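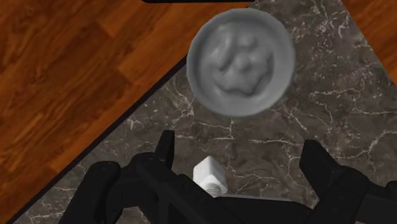
Home | Opinion | Technology | Events | Contact

What an open day ought to show

The open day held in May by Vindetti at its Plosholm site was well attended, and the organisers deserve credit for opening their doors. Visitors were shown the Fawzy programme, in which a robot arm is trained on kitchen tasks in a simulated room before any real machine is switched on. The task of the afternoon was a modest one: to deal with a small shaker and a dish on a stone worktop.

It is the view of this column that such modesty is welcome. The public has been promised household robots for a long time, and has mostly been shown edited films. At Plosholm the screens ran without cuts. According to the presenters, the task had been attempted 544 times in simulation, and visitors were invited to watch 50 of those attempts in full, including the failures. 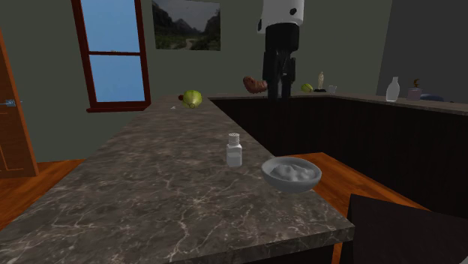

There remains, however, a question of how much a simulated kitchen can tell us about a real one. Its counters hold fruit or vegetables, a mug and a vase, and each can be put back in place at the press of a key. A household offers no such comfort. Presenters answered this point with care, but the session allowed only 10 minutes for questions, and several hands were still raised when it closed.

Flerkmont, which is to hold its own open day at a later date, would do well to take note. We would ask for two changes. The first is that failure rates be printed and handed out at the door. The second is that a physical arm be shown attempting the same task beside the screen, however slowly it may work. Public money supports both programmes, and the public is entitled to see the distance that remains between them and a working kitchen.

2 comments | 50 shares
Last updated: May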